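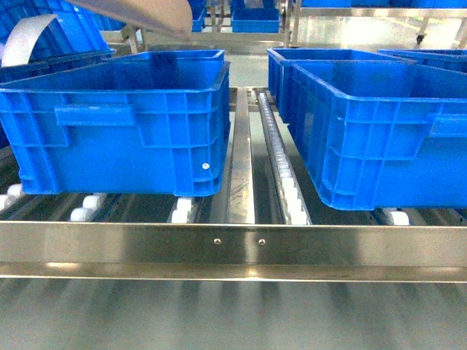
Blue crates on the roller conveyor.

Filed under: List Archive > Storage & Handling > Reusable Packaging

Subject: Re: Crate pooling, has anyone run the real numbers?
From: Ladi Effiong
Date: Saturday, June 15, 2024

Brigitta and all,

I've read the Plundus proposal twice now and I'm still not sold. I'll quote the part of your message I'm answering and then go through it.

> We buy in 555 cardboard cartons a week for the produce boxes and
> every one of them is gone after a single trip. Plundus says we
> could move the whole thing to pooled plastic crates by the fall.
> They own the crates, they wash them, we pay a fee per trip. Their
> figure is a saving of 13 percent in the first year, and the
> savings go up after that. The rep also says the crates last for
> 500 trips, so the environmental side looks settled to me. Wyss
> already takes them at their dock. I'd like to hear from anyone
> who has done this before I put it in front of the members.
>
> Brigitta Kälin

Start with the 500 trips. Who measured it? I asked the rep and got back a brochure with the same number in larger type. A crate may well hold together that long if you do nothing to it except fill it and empty it. What I want to know is how many trips it makes before it ends up in somebody's garage full of paint cans. Those are two different numbers and the brochure only gives the first one. If half the crates walk off in the first year, I don't care how strong the plastic is.

We went through this at Drallum. I was on receiving when we tried pooled crates with Clornolent. The contract said a lost crate would be charged at "replacement value." We took that to mean what a crate costs. It meant what Clornolent said a crate cost, plus a handling charge, and the count was theirs too. By April of the second year they had us down for 86 missing crates. We could find paperwork for fewer than half of those. We paid anyway, because the other choice was to have deliveries stop in the middle of the season. I still have that invoice and will send it to anybody who wants it.

So my first question for Plundus would be who does the counting, and what happens when their count and ours don't match. If the answer is "our system tracks that," ask to see the screen before you sign.

On the 13 percent. Compared to what? If they used the carton price you paid last year, fine, but I noticed the proposal has no line for the space the empties take up. Cartons come flat. You can keep a week of them on one pallet in the corner. Rigid crates are the same size empty as full unless they nest or fold, and the proposal doesn't say which kind you'd be getting. It just says "standard crate." There is no such thing. Get the model in writing, with inside dimensions, and try your real product in it. We had a bunch of leeks at Drallum that stuck out the top all season, so nothing would stack.

Then washing. The fee covers "routine cleaning." I'd ask for a definition. We got crates back with old labels still on them and dirt in the corners, and when we complained we were told that was within the standard. We never did see the standard. I ended up hosing them off behind the building, on my own time, for crates we were paying somebody else to wash. If you handle anything that gets eaten raw, you can't just shrug at that.

As for Wyss taking them, I'm glad, but Wyss has a real dock and trucks that go back the same way they came. A pool works best when the empties ride home on a truck that was going there already. Your member drop-offs are on porches and in church halls. Somebody has to go back for those crates, and I don't see that driver or that gas anywhere in the numbers. I'd say the same about the environmental claim. It might be true for Wyss and false for you — the miles decide it, and no one has given you the miles.

I should say that I don't love the cartons either. They get soggy, the bottoms give out, and the recycling bin behind your place is always overflowing when I come by. If Plundus will do a one-season trial on the Wyss route only, with a cap on loss charges and no automatic renewal, I would vote for it. If they won't agree to a cap, I think that tells you how many crates they expect you to lose.

Has anyone else on the list had a pool contract end, and did the final bill look anything like what you expected? I'd especially like to hear from people who liked it. So far the only happy customers I've heard from were quoted in the brochure.

Ladi

Reply to list | Reply to sender | Back to top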